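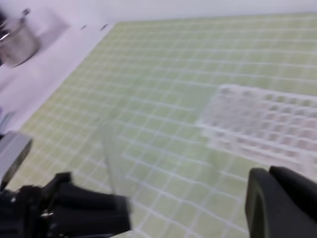

Sorting table opens at the Urkbridge making room

Anyone who has ever tipped out a biscuit tin of buttons looking for one particular brown one will love what has happened upstairs at the Urkbridge making room. The long-promised sorting table is open, and from this month you can bring in your own muddle of beads, buttons, screws, washers or model parts and sit down to put it in order.

The green mat is the first thing most people talk about, and it really is a joy to work on. It's a pale yellowy green with fine white lines running both ways, like a giant sheet of graph paper, and it covers a lot of table. Small things show up beautifully against it. You can line up a row of beads along one of the lines, see straight away which are a bit bigger than the rest, and push those off into another row. Regulars from the Jeltton model railway evenings have already claimed it as the best surface in the building for laying out track pins and couplings, and the quilters would like it back for measuring, so there may be some friendly bargaining to come!

Then there are the trays. The one on the mat is clear plastic, split into a grid of little compartments a bit like an ice cube tray, and it suits the job perfectly. You can see what you've got from the side as well as from the top – handy when you are down to the last few of something. The making room has 73 trays to lend, in a mixture of sizes, and they can be borrowed for up to two weeks. Please bring them back with nothing in them. The last batch came home with a fair amount of glitter.

The idea grew out of a donation last winter, when the old Simões haberdashery on Mill Street closed and its leftover stock came up the stairs in shoeboxes, jam jars and a very heavy suitcase. It was wonderful stuff – glass buttons, hooks and eyes, brass press studs, tiny buckles – but it was all mixed together, and for months it sat under the window with a sheet over it. A few people began picking through it during the Pumau craft mornings, mostly on tea trays and old towels, and it was such a nice way to spend a couple of hours that others kept pulling up chairs. By spring the towels had been outgrown.

So far 168 kinds of button have been sorted, labelled and put away in the drawers by the door, and there is still plenty of suitcase to go. If you fancy helping with it, just ask at the desk and you'll be handed a tub and a spare tray. There's no need to know anything about buttons. Sorting by colour is every bit as useful as sorting by size, and younger visitors are often much quicker at it than their grandparents.

Sorted buttons can be taken for mending at no charge, and the drawers are open whenever the room is. There are some lovely sets for children's cardigans at the moment, along with a whole drawer of navy blazer buttons for schools in Jeltton and Urkbridge. Larger amounts for costumes or school projects are fine too, though please give a little notice so that a drawer isn't emptied just before a sewing class.

If you are bringing your own things to sort, the table is free to use and you can stay as long as you like. A box lid or a shallow dish makes tipping out much easier than a bag. Very rusty or oily parts should go to the bench downstairs, where there is newspaper to work on and a sink for afterwards. Drinks are welcome in the room but belong on the side shelf, well away from the mat.

Next on the list is a better lamp. The window does a grand job on bright mornings, but come November the light goes early and telling black thread snaps from navy ones gets tricky. A jar has been set up by the kettle to raise the £200 needed for a proper daylight lamp on a long arm, and it is filling nicely with help from the cake table at the last Pumau morning (the ginger loaf sold out before the doors had been open half an hour).

The sorting table is in the back half of the upstairs room, past the sewing machines. Trays can be borrowed at the desk, where you'll be asked for a name and a phone number. Donations of buttons, beads and small fixings are still very welcome, mixed or otherwise, and so are clean jars with lids that fit.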